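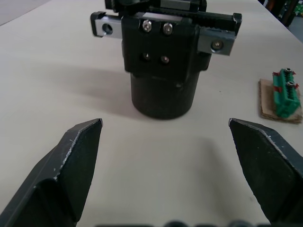 Page last changed: 11th March

Keeping a big worktable usable

I've had a large pale table in my workroom for longer than I care to say, and I love it dearly, but a large table has one bad habit and that's filling up. You set down a screw for a second, then the lid that goes with the screw, then a cup of tea, and by suppertime you're working on a patch the size of a dinner plate. My friend Siriporn Yimyam swears by a smaller table for exactly that reason. I'm too fond of mine to part with it, so I've had to learn some manners instead.

Start with whatever is heavy and stands up by itself. Anything with a wide round base can live out on the table while you work, as long as it sits well in from the edge. Check the screws while you're there. Give each one a gentle quarter turn with the right size key, going corner to corner, and stop as soon as it feels snug. 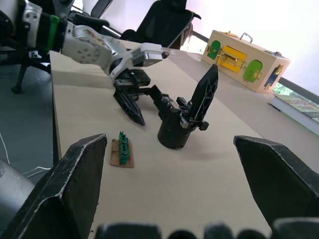

Trinity Montoya

Small flat things are the ones that wander. A little square or block will slide under a sheet of paper and stay there until June. I keep mine near the middle, out where my hand would bump into it, and I put it back in the same place every single time (well, nearly every time!). Cables are next. Run them down off the table on the side you don't walk past, and if one has to lie on the floor, push it in close under the edge where your feet won't find it.

Tall round pieces want two hands. Take hold of the lower part with one and steady it with the other, and let it lean a little if it wants to while you get your grip 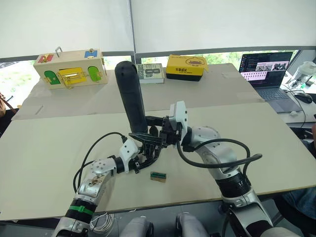

before you try to stand it straight. I used to grab them by the top and hope for the best, and I have the dents in the trim to show for it. Clear a good open space first, too – you want somewhere to set the thing down in a hurry if the telephone goes.

Everything you aren't using belongs along the back, in one row, with the fronts facing you. Books can stand there quite happily next to boxes, and so can the children's toys if they've drifted in from the other room. One row only, mind! Once there's a second row in front of the first you've lost your table again. 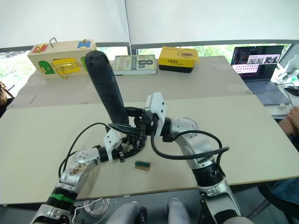 Latch box, book and yellow box in their row at the back, with the small block up front.

For wiping down a cream top, use a damp cloth with a drop of dish soap, then a dry one. Go lightly over any wood trim along the front, and dry it straight away.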